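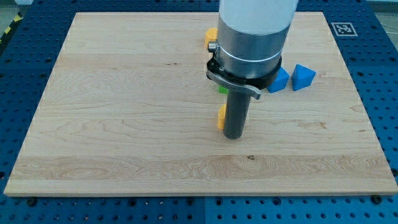

The maple board, with the knot a little right of the middle.

I'd wanted that board for 11 years, ever since Gran's place at Giltska, and when it came up for sale I paid 700 dollars without even haggling. My sister reckons I've lost it. Maybe! But she never sat at it on a rainy July afternoon, pushing little yellow and green blocks from one side to the other and calling them ships.

The pale streaks were the sea, you see, and the knot was Drisonitz, an island so small that only one boat could land there at a time. We made up the name over toast. I was the harbour master (I was always the harbour master) and Gran was the weather, and she was a truly rotten weather - she'd blow my whole fleet back to the edge just as the kettle boiled.

So last night, at 19 minutes past two, when I couldn't sleep, I crept out in my socks and put one yellow block down on the grain. Then I waited, feeling a bit silly.

Out in the dark kitchen, the kettle began to hum.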